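Dodance Studio Kit – Set-up Guide
Section 4: Unpacking and sorting the small parts
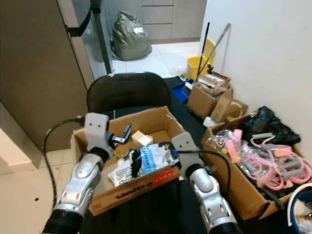
Complete this section before assembling any part of the kit. Small parts and exercise accessories are packed in separate cartons. Allow 40 minutes for one person.

4.1 Before you start

Choose a spot against a wall, next to the floor mat. Set the small-parts carton at seat height so that you can reach the bottom without bending. A chair with a firm seat will do. Leave the accessory carton on the floor.

CAUTION: If the chair has casters, lock them or push the chair against the wall before loading it. Do not place more than 12 kg on the seat.

4.2 Emptying the small-parts carton

1. Fold all top flaps outward. Do not cut them off; the carton is needed for returns.
2. Take out the boxed items first and stand them on the floor with their labels facing you.
3. Lift out long items one at a time, holding them near the middle. Do not pull on hang tags.
4. Remove the clear bags. Check the label on each bag against the packing list before opening it.
5. Feel inside any crumpled or folded packet before discarding it. Fasteners can work their way into the corners.
6. Tip the empty carton toward the light and check under the bottom flaps.

NOTE: Bags packed at Grergate and bags packed at Nistumdale may carry different label layouts. The part number is the same on both.

4.3 Sorting the accessory carton

1. Take the resistance bands out in one bundle and lay them on the mat. Do not drag a single band out by its handle.
2. Separate the bands by color, then by length.
3. Stretch each band by hand to no more than 30 cm past its resting length. Look for nicks, white stress lines and loose stitching where the handle joins the band.
4. Return sound bands to their clear bags and press out the air.
5. Put damaged bands in a separate bag marked DO NOT USE.

CAUTION: Keep your face out of line with the band while stretching it. A handle that lets go can cause eye injury.

NOTE: New bands may have a light coating of powder. Wipe it off with a dry cloth – solvents and oil-based cleaners will weaken the material.

4.4 Storage

Store bands between uses at room temperature and out of direct sun. Keep them at least 500 mm from any heater. Do not stack other cartons on top of an open one.

Plastic bags are a suffocation hazard. Keep them away from children and pets.

4.5 Missing or damaged parts

Write the part number and the carton number on the return card and send it to Evangelista, Parts Desk, attention Hina Kakakhel. Cards for kits bought before March should also show the order number.

Section revised 2023-05-08. Continue with Section 5, Wall anchor and door strap.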